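Workshop notebook, September, begun just after breakfast

Second go at the rye today, and I want to get it all down while the flour is still under my fingernails, because last time I trusted my memory and ended up with three different versions of the same loaf and no idea which one we had liked. Irena Laskowska lent me her own notes from the Benness kitchen (thank you, Irena, they are coming back to you with only one thumbprint on them) and I have followed her feeding pattern almost to the letter.

The starter was fed last thing at night with the dark flour from Ivanyshyn and water from the tap left standing in the jug. By morning it had domed nicely and smelled of green apples, with a bit of something sharper underneath, like the inside of a cider barrel. Taras Stetsiuk put his nose in and said it wanted another 2 hours, and I have learned not to argue with Taras on the subject of smells, so we waited and had tea and talked about his allotment instead.

Total dough weight came to 2,260 g, enough for 3 tins, and I scaled it a touch unevenly, so the left-hand tin is the heavy one. Please remember that when you compare the crumb! Salt went in late, after the first rest, which Irena prefers and which I was doubtful about. The dough did feel kinder under the scraper for it, though rye is never what you would call friendly, and I had a good deal of it up my sleeves before I thought to wet my hands.

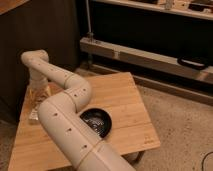

The proving is where I went wrong in the spring, so I was fussy about it this time and kept going back with a damp finger to look for the little pinholes on top. They came up at the far end of the tins first, nearest the warm wall, and I turned everything round and gave it a while longer. I suspect the old batch simply stood too long while I was on the telephone to Jommont about the missing sieve (still missing, by the way; they say it has been sent).

Into the oven with the lid on, 8 minutes at full heat, then lid off and turned well down until the sides had pulled away from the tin. One small tear along the top of the heavy loaf. The other two are smooth and a lovely deep brown, like a polished shoe.

Now comes the hard part, which is leaving them alone. Irena says a full day wrapped in a cloth before cutting, and I have put them on the high shelf to keep myself honest.

Next time: try the coarser Grutero flour for half the starter, wet the hands sooner, and weigh the tins properly. Taras, if you are reading this, the heel of the torn one is yours.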